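Dristville Housing Services
Jul 21, 2023

1/7 Residents moving out of the Vanavgate building are reminded that kitchens and bedrooms must be cleared before keys are returned. The following notes cover packaging, bedding and boxes, the three matters our office is asked to deal with most often.

2/7 Cardboard boxes should be emptied in full before they are flattened. Packing paper, plastic wrapping and printed leaflets go into separate streams in Dristville, and a mixed box will be left at the kerb.

3/7 Please check between the folds of any plastic packaging before it is thrown away. Small parts are easily missed, and the office cannot recover them once the bins have been collected. 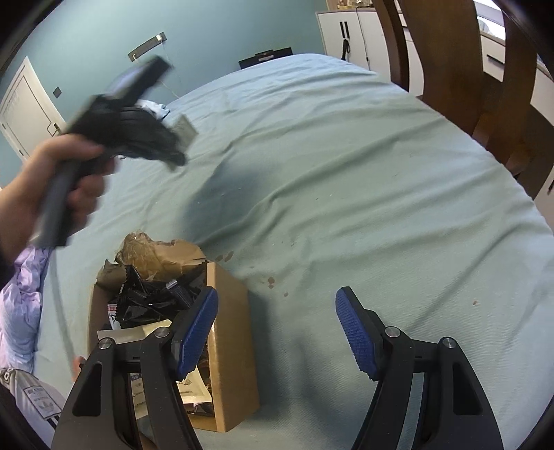
An open box on a bed, with packing paper, black plastic packaging and leaflets still inside.

4/7 Where possible, unpack on the floor or a table. If a bed must be used, strip it first or lay down an old cover. Sheets with stains should be treated before they go into the communal machines - not after.

5/7 The laundry room on the Bozkurt Street side is open to all residents. Washes are limited to 60 minutes and dryers to 30. Items left behind are kept at the Beltis desk until the end of the month.

6/7 Leaflets that carry a warranty or a serial number should be kept with the item they belong to. Residents who are passing furniture or appliances on to a neighbour are asked to hand over the paperwork as well.

7/7 Large cardboard collections will continue each fortnight until December. Enquiries about collections or access to the laundry room may be directed to Perihan Ekinci, Resident Services, Room 37.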